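How to sort out a desk that's eaten by cables

Did mine last night, writing this up quick before I forget the order. Takes 60 minutes if you don't stop to read old receipts. I stopped to read old receipts.

You need: a damp cloth, a dry cloth, twist ties or velcro strips, one shoebox, masking tape, a pen. That's it. I had a pack of 100 Bivier ties from August and used hardly any. Bread bag ties work too.

Step 1. Unplug at the wall first. Everything. Then pull the cables up onto the desktop where you can see them. Looks worse, fine, keep going.

Step 2. Drinks off the desk. Cup with a lid, cup without a lid, doesn't matter, put it on the floor by the wall or in the kitchen. One elbow and you're starting over with a wet rug.

Step 3. Soft stuff next. Cushions, scarves, the sweater. They take up the most room and take two seconds to move. If you keep a cushion up there for your arms it can come back at the end.

Step 4. Sit down for the cables. Don't do it standing, your back will quit before you do. Chair pulled right in, one thing in your hand at a time, follow its cable to the end, tape a label on both ends. Phone, lamp, whatever. Write small. 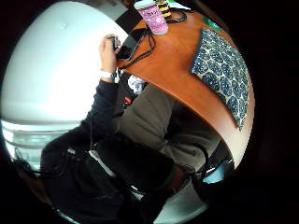

Labeling both ends is overkill on a small desk, one commenter wrote under the first version of this, and a strip of colored tape by the plug does the same job in half the time. Fair. If you only have three or four cables, do that. I have more than that and two of them are identical so I'm keeping my labels.

Step 5. Anything with no device goes in the shoebox. Don't guess. Write the date on the lid, mine says 18 December 2025. If you haven't opened it by next August, out it goes.

Step 6. Coil what's left. Loose loops, as wide as your hand, one tie in the middle. Not tight!! Tight coils crack near the plug. I lost a good Usuga charger that way.

Step 7. Wipe. Damp cloth, then dry cloth strait after, along the grain if it's wood. Do the front edge too, that's where your wrists go and it gets greasy. Polish is optional. I use the Prolum one, tiny bit.

Step 8. Put back only what you touch every day. Phone on the side of the hand you pick it up with, cable coming in from the back and not across the middle. Cup on the other side from the phone. Small things (pens, clips, sticky notes) in one dish or they creep.

Step 9. Plug in one at a time, check each one charges or lights up.

If the tangle comes back in a week you've got too much cable. Swap the long one for a short one, teh short ones are cheap.

Under-desk tray is next, have a Trondport one still in the box. Will add it when it's up.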